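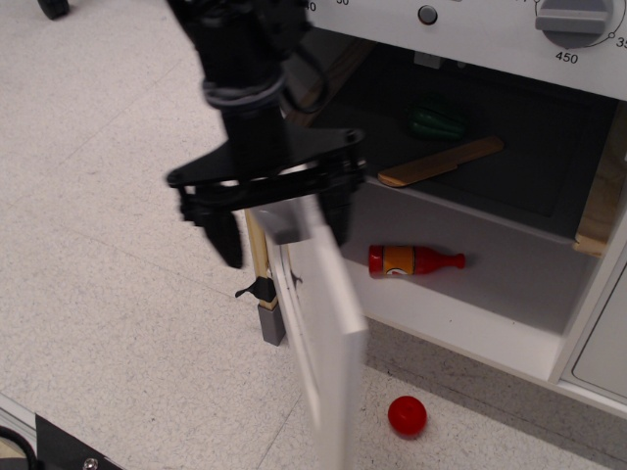 A white toy kitchen with one of its cabinet doors open.

**Lendholm toy library to move into former Valmont bank branch**

2021-05-05

Lendholm's toy library will reopen next month in the old Valmont bank branch on the high street, after the town council agreed a lease of three years.

The library has been without a home since January, when a burst pipe flooded the ground floor of the Ellero Centre. Most of the larger items were kept upstairs and escaped damage, but 14 boxes of jigsaws and board games had to be thrown away.

Families pay a yearly fee and can borrow toys for up to a month at a time. Membership stood at about 200 households before the flood. Existing members will have their subscriptions extended to cover the closure and do not need to apply.

Csenge Takács, who runs the library, said play kitchens, workbenches and ride-on toys were the items parents asked for most.

"They take up a lot of room and children grow out of them quickly," she said. "A family in a small flat can have one for a few weeks and then swap it for something else."

The council will charge a reduced rent for the first year. A further £2000 towards shelving and a ramp at the front entrance has come from Bíró, the builders' merchant on Station Road.

Some councillors had wanted the building kept for a shop or café. The motion passed after it was agreed that the lease could be reviewed at the end of each year.

Opening hours have yet to be set. Toys borrowed before the closure can be returned to the front desk at the town hall, and no late fees will be charged.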